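Plalport to turn former mill hall into industrial heritage center

2020-03-28

Textile maker Plalport will convert the oldest hall of its Quintela mill into a center on the town's working history, the company said. The building has been used for storage for the past 20 years.

The project, called Fulora, will cover 360 square meters on the ground floor. It will hold looms, pattern books, pay ledgers and recorded interviews with former employees. 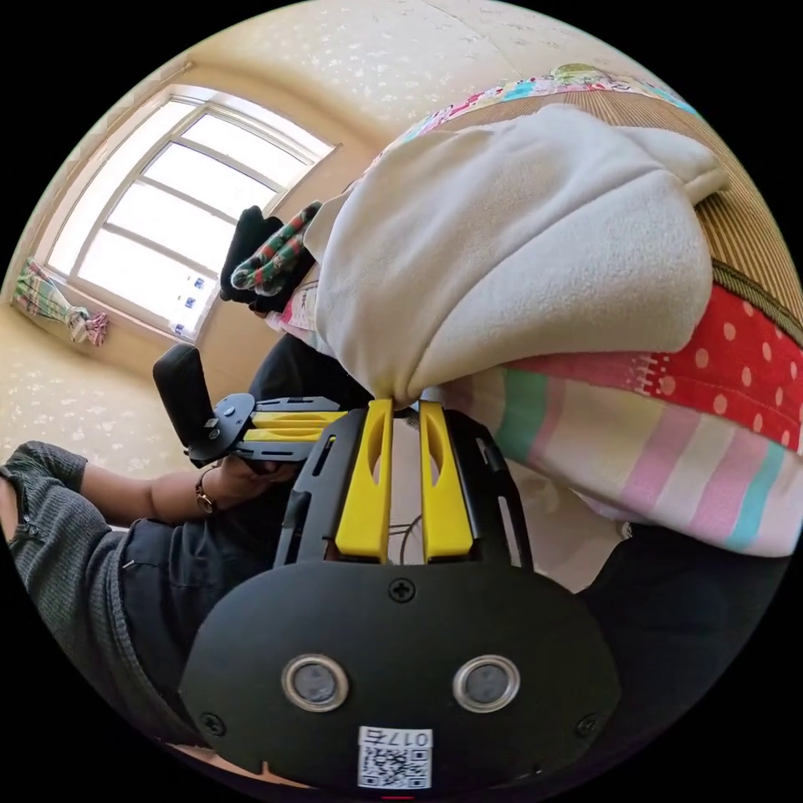 Duarte Baptista, who runs the company archive, said the collection started with 2 boxes of letters found during a roof repair. Families in Quintela have since handed over photographs, work clothes and a set of union cards.

"Most people here had a parent or grandparent on the mill floor," Baptista said. "We want their names on the wall, next to the owners' names."

The design is by the Nernatar studio, which plans to keep the brick walls and the iron columns. Work on the floor will take about six months — the old boards have to be lifted and numbered first. Plalport expects to open the center in November, with free entry for residents and school groups.
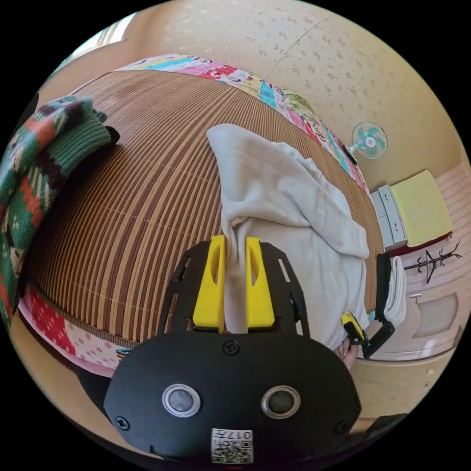
Gripper fingers holding a fold of white cloth over a bed.

Anyone with objects or papers to lend can write to the company archive in Quintela.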